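Mon 4 November

The great spare room floor sort-out (part one, probably of several)

So I finally did the washing pile. If you've been reading since August you'll know the pile I mean, the one that began as "I'll put those away after tea" and then slowly took over the end of the bed, and then the chair, and then most of the bed as well. My friend Raili came to stay for a weekend and had to sleep next to it like it was another guest. She was very nice about it. She did ask whether it had a name.

Anyway, I'd got it into my head that the reason I never put anything away is that I fold on the bed, and the bed is soft, and things slide about, and I get cross and go and make toast. My sister-in-law Halldóra does all hers on the floor. She kneels down with the radio on and works her way through the lot, and her airing cupboard looks like a shop. I've always thought this was a bit mad (my knees are not what they were!) but she swears by it, so I thought right, I'll give the floor a go.

First job was hoovering, obviously. We've got that streaky grey carpet in there that hides absolutely everything, and I mean everything – I hoovered it twice and the second go still brought up a surprising amount of fluff. I'm not going to tell you when it was last done.

Then it was just a matter of getting stuck in. I'd meant to do a proper sort into colours but in the end it went by whatever was nearest, which I think is the only way I was ever going to get through it.

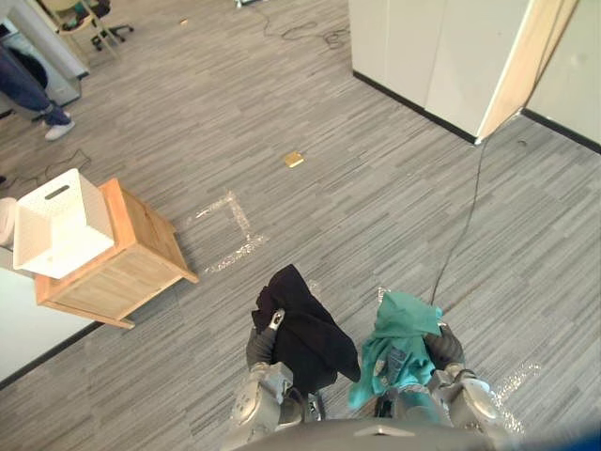
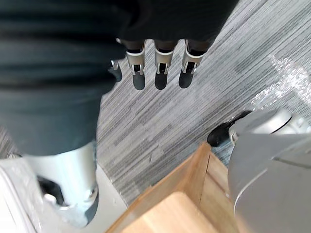
What I got wrong about dark things

I used to leave all the black stuff till last. It's boring, you can't tell one thing from another, and by then you're tired and you end up with six things you think are T-shirts and one of them is leggings. So my new rule is darks first, while you've still got some patience and the light's decent. Hold each one up, give it a good shake, find the neck or the waistband and go from there. If you can't find the neck within a few seconds it's inside out. It's always inside out.

I also had a bit of a word with myself about the things I don't wear. There's a green jumper I've been moving from pile to pile since we lived in the old flat, and I bought it for 14 pounds in a sale thinking I'd be the sort of person who wears a green jumper. I am not that sort of person. It's gone in the bag for the charity shop along with two pillowcases that never matched anything.

Baskets, and a small confession

I love a plastic basket. The ones with all the little holes in are the best because you can wipe them out and they weigh nothing, and you can carry one downstairs on your hip while holding a mug. My neighbour Poul thinks I've got a problem. He uses a big canvas bag thing which collapses the second you put it down, so I don't think he's in any position to comment.

The plan from now on is that a basket lives on top of the wooden cabinet and only clean, folded things are allowed in it. No post, no odd socks, no phone chargers. I give it a fortnight.

The knees

I won't pretend they enjoyed it. Next time I'm taking a cushion in with me, and I'll stop halfway for a cup of tea before I seize up completely. But I will say the folding itself was loads easier on the floor. There's room to lay a sleeve out flat, and if something goes wonky you can just start it again without the whole heap coming down on you. Halldóra was right and I've told her so, which she enjoyed very much.

Still to do: bedding (dreading the fitted sheets), the drawer of tights, and whatever's in the carrier bag behind the door. If anyone has a way of folding a fitted sheet that doesn't end in a ball, please put it in the comments.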